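Ritutell Household Handling Guidelines
Progress report to the Fitzsimmons fund, May

The draft rules on gripping and handover now run to 20 clauses, and 7 have been through a full round of checks at Plorkstead. The clause on holding force took the longest. We rewrote it twice — the first wording let operators raise the limit without logging it.

Session records are kept to the Grullberg template. Of 1000 planned trials, 630 are complete and signed off.

Work on tall objects held near the base is under way.
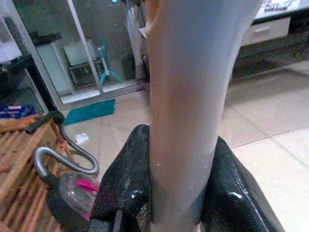
The draft asks for a slower arm speed in such cases and a clear stop point before release. Operators want the speed limit stated per task — we agree and will change the text. Remaining trials are on schedule and no extra money is requested.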